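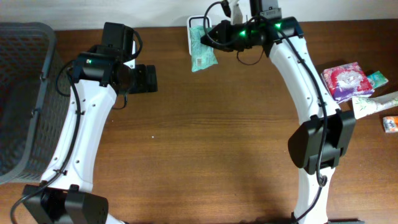
Reddish-brown top, grain showing. Wall behind is still off-white, painting that next.

Endgate table, the 98 dollar one. January 2021

Quick review, lunch break, sorry for typing.

Ordered from Agbenyega after going back and forth on the Drarketti for way too long. Drarketti is nicer in the pictures but it was 531 with the matching bench and they wouldn't split the set. Asked twice. No.

Delivery fine. Box heavy, corners a bit mashed, table ok inside. Two people to get it up the stairs, don't try it alone. My neighbor Heriberto Rengifo took the other end, thanks again.

Assembly. Instructions are one sheet, drawings only. Legs bolt on from underneath. Two of the bolts in my bag were the wrong length, went to the hardware store and got new ones for pocket change. Emailed Agbenyega about it anyway, they answered same day and mailed the right ones, which showed up after I was done. Fine. Get your own hex key, the one in the bag is soft and rounds off.

Color is redder than the website. I like it, my wife was hoping for something closer to walnut. Goes good with the chairs we had already.

Finish: decent. Coffee wipes off. Hot mug left a pale ring the first week, rubbed it with a bit of Farari paste wax and most of it went away. Use coasters. The wax smells strong, open a window.

Wobble. A little at first, the floor here isnt level. Felt pad under one leg fixed it. Retightened all the bolts after a couple weeks, do that.

Stuff I don't like: underside is rough, caught a sweater on it. No drawer. Edges are pretty sharp, if you have toddlers maybe get the corner gaurds. And it shows dust like crazy near a window.

Would I buy again, yes at this price. Not at the July price, I looked at it then and it was a good bit more, so wait for a sale if you can.

4 out of 5. Point off for the bolts. Will update if the ring comes back.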